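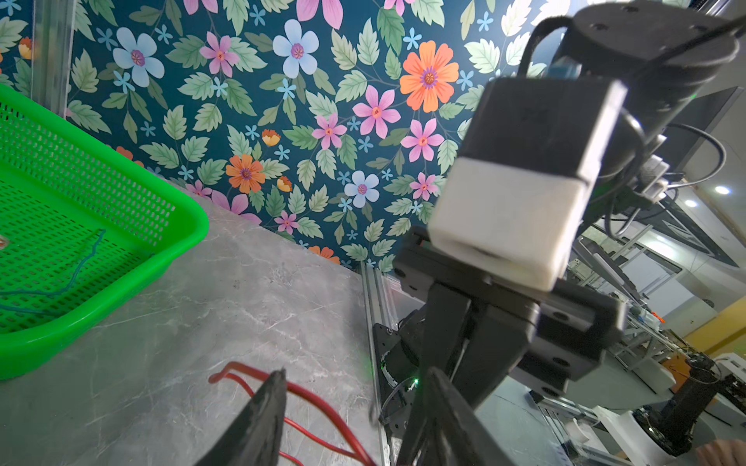
The green basket and a red cable on the table at Gultgate.

Gudrun Blomqvist has been sorting other people's cables since June. She does it for Gultgate, a repair and reuse shop that takes in whatever households find at the back of the drawer.

"People bring it in by the shopping bag," she says. "Phone leads, speaker wire, string, a bit of garden twine. It all comes in one lump."

Her system is plain. Each colour of wire gets pulled out and put in a basket. She tried sorting by length first and gave it up after 3 weeks.

"You can't tell how long a thing is until it's undone. Colour you can see from the door."

The baskets are plastic with holes in the sides, so the dust falls through and she can see what's in them. The green mesh one is her favourite, mostly for the thick rim, which doesn't dig into her fingers. She would like more of them, but the store that sold them has stopped.

I asked whether the flowered wallpaper was her choice. She laughed. "It was up when we moved in. I've grown fond of it. The orange ones, anyway."

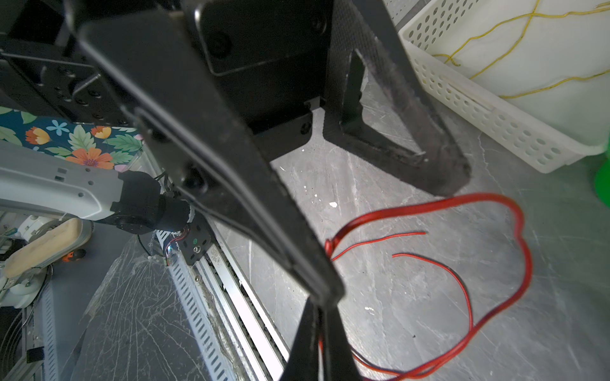 String is harder than wire, according to Blomqvist. Wire keeps its bends and you can follow them back. String goes wherever it likes and pulls tight if you hurry.

"I start in the middle and loosen. I never pull an end. My sister pulls ends and she's always got scissors in her hand."

She weighed everything for the shop's yearly report. Last year 279 kilograms came in and 265 went out again, either sold or sent to the scrap dealer. The rest is still on the shelves. Sorted wire sells by the handful for 40 cents, and model railway people buy most of it.

Red goes quickest. Yellow hardly moves, and she has stopped putting it near the till.

She plans to keep on with it through the winter, Tuesdays and most Fridays.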